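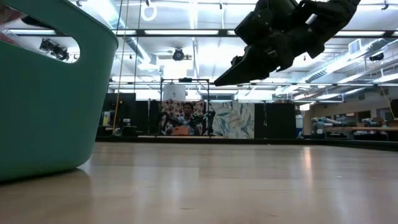 Fastosberg > Out and About > Visits

The open day at Fastosberg

June 19, 2018
By Veronika Wieser

I nearly didn't go. The bus from the station only runs every so often, I'd had two hours' sleep thanks to next door's dog, and the invitation had been stuck on the fridge since May without anybody in our house getting excited about it. But I went, and I'm so glad I did, because I love a good nose round a place I've got no business being in!

They let you in through the side entrance, past the bike racks, and you get a sticker to wear. Mine said 132, so I was clearly not among the early birds. Then it's up a flight of stairs with the world's squeakiest handrail and you come out into the big lab. First thing that struck me was the ceiling. It's very high and completely packed — long fluorescent lights, ducts, metal rails, beams, cables coming down. One of the cables is a bit yellow. There's even a white loop dangling up there, and I forgot to ask what it was for (somebody write in and tell me, please). My neck was quite sore by the end.

I spent most of my time by the tidying table, which is where my heart is, as anyone who's seen my airing cupboard will know. It's a nice pale wooden top, and it had a green plastic basket on it with rounded corners and an oval hole near the rim for a handle. I have the same sort of thing at home in blue and it has outlived two washing machines. There was something pinky-red in the bottom of my mind for the rest of the day, because that's the colour that was poking up inside the basket and I've been after a cushion in just that shade for the back bedroom.

The woman looking after our group was very patient with me. I wanted to know why they'd gone for a basket with hard sides, when you can get those soft ones that fold flat. She said they'd tried all sorts and the soft ones flopped over whenever you weren't looking, which is my experience exactly. We then had a long chat about handles. I like a hole you can get your whole hand into, she prefers a proper loop on each side, and a man from the Allex table joined in to say he carries everything on his hip anyway. We didn't settle it.

Further back there was a person sitting in a frame of thin dark poles, working a pair of arms, one on each side. Lovely patterned shirt, too. I'd have stayed to watch longer but the tea had come out.

About the tea: 400 people were expected according to the poster, and there was one urn. The queue went right back to the stairs. Xia, who I'd got talking to on the bus, had the sense to bring a flask and shared it with me, so we sat on the windowsill and ate her cheese scones. The Todeo stall was giving out tote bags as well but they'd gone by the time we got there. I did buy a raffle ticket, number 18, and won a tea towel!

If you're thinking of going next year, wear flat shoes and take a cardigan, it's chilly up there. The last bus back leaves from the far side of the car park and not from where you got off, and we had to run for it.

Recent visits
The button museum, and lunch afterwards
A wet afternoon at the brush factory
Spring plant fair: what I bought and where I put it
Round the old dairy with my sister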